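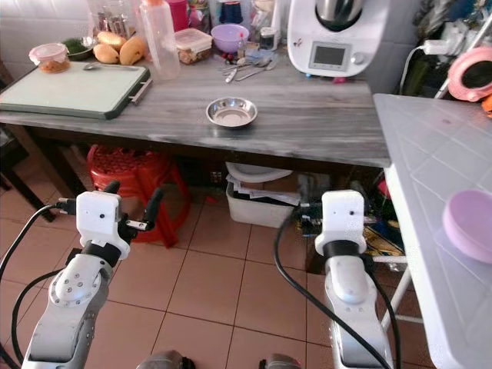 2022-01-20

Sourdough starter trial, second week. Both jars fed at the same time, same flour, same tap water. Jar A is on the Bernilow whole rye, jar B on plain white. Fed 30 g flour to 30 g water each, kept 30 g of the old starter.

Jar A doubled in 5 hours. Jar B had barely moved by then and took 11 to get to the same mark. Same pattern as the last feeding, so I'm going to stop blaming the cold spot by the window. Smell on A is sharp, close to vinegar. B smells like yogurt.
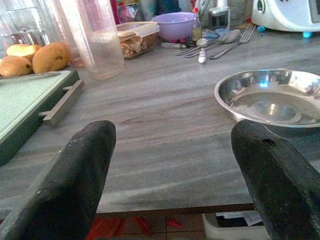 I also switched the lids. The screw lids from Chu were holding too much pressure, so both jars now have a loose cloth and a rubber band. The cloth dries out the top a little – a thin skin on B this morning, stirred back in. Will try a damp cloth next time.

Baked 2 small loaves from A, same dough, one proofed overnight in the fridge. The fridge loaf had the better crust and a tighter crumb than I wanted. 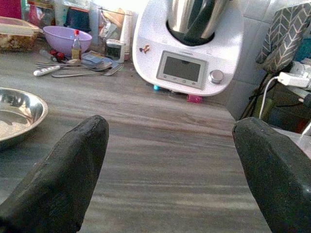 Dakach wrote under my last entry that the tight crumb is most likely short bulk time and has little to do with the fridge, and that I should let the dough go until it jiggles before shaping. Fair point. I was going by the clock.

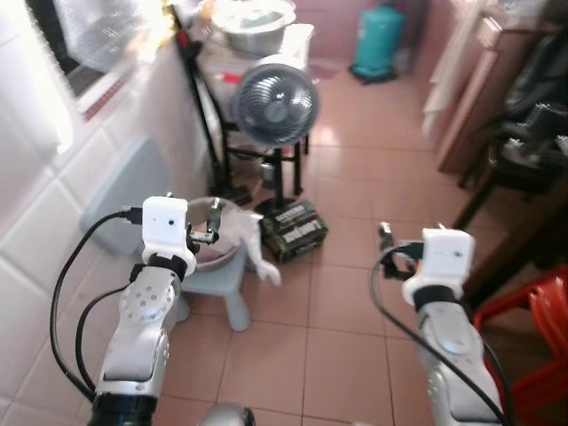 Next bake: longer bulk, marked with tape on the side of the tub. The Wumero proofing bag runs too warm on its low setting, so I'll leave the zipper open and log the temperature at the start and end. It needs to stand off cold tile, and a plastic stool like the light blue one would be the right sort of height. Rye is down to the last bag, reorder before the next feeding.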